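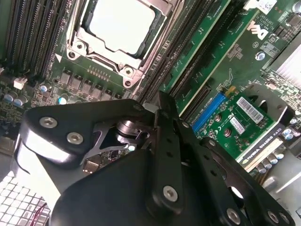 Buying and Selling Used Computers With Me: Your Questions

I get the same handful of emails every week, so I finally sat down on a Saturday and wrote out my answers. If yours isn't covered, write to me (Periklis) and I'll get to it, usually in the evening after the shop closes.

Where are you, and can I just walk in?

We're on Drummond Street, two doors up from the bakery, and yes, come on in! Mornings are quiet. After four it gets crowded with students and you may have to wait a bit. Parking is easier around the back.

Do you buy computers that don't turn on?

I do, all the time. I won't pay much for them, but a dead desktop still has parts somebody wants. Tell me up front what you know about it. If your kid spilled juice in it, say juice. I've heard worse, and it saves me an hour.

How do you decide on a price?

I look at age, processor, memory, drive and the shape of the case, in that order. Then I check what I've sold similar ones for lately. The most I've paid for a single desktop is $854, and that one was nearly new. Most office towers go for a lot less, so please don't be mad at me when I say a small number.

Will you wipe my drive?

Yes, every drive gets wiped before it goes anywhere, and I'll do it while you wait if that makes you feel better. You can also take the drive out and keep it. I knock a few dollars off my offer and we're still friends.

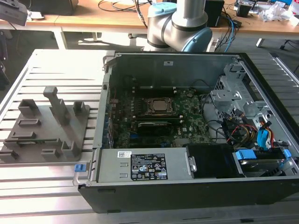
One thing people forget is to sign out of their accounts first. Email, music, the photo backup, all of it. Some programs only let you use them on a set number of computers, and it's a pain to sort that out once the old one is gone. Back up your stuff too, please, and open the backup to make sure your files are really in there.

Is it worth upgrading my old desktop instead?

Often, yes. More memory and a solid state drive can make a slow computer feel fine for a few more years. I'd stop and think once the bill goes past $200, though. Despina, who runs the front counter, is still on a tower she bought from me ages ago and she won't hear of replacing it. 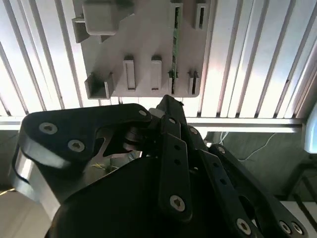 Do you ship?

Only small things like memory and drives. I tried shipping whole towers and had 2 arrive bent, so I gave up. If you live far out, call me and we can usually meet partway.

What if the one I bought from you quits?

Bring it back within ninety days and I'll fix it or swap it, no arguing. Keep the receipt, or at least remember what month you came in. After that I charge for parts but I'll take a first look for free.

Do you take printers?

No. Sorry! I have a back closet full of them already. The county drop-off site takes them, and it's open till noon on weekends.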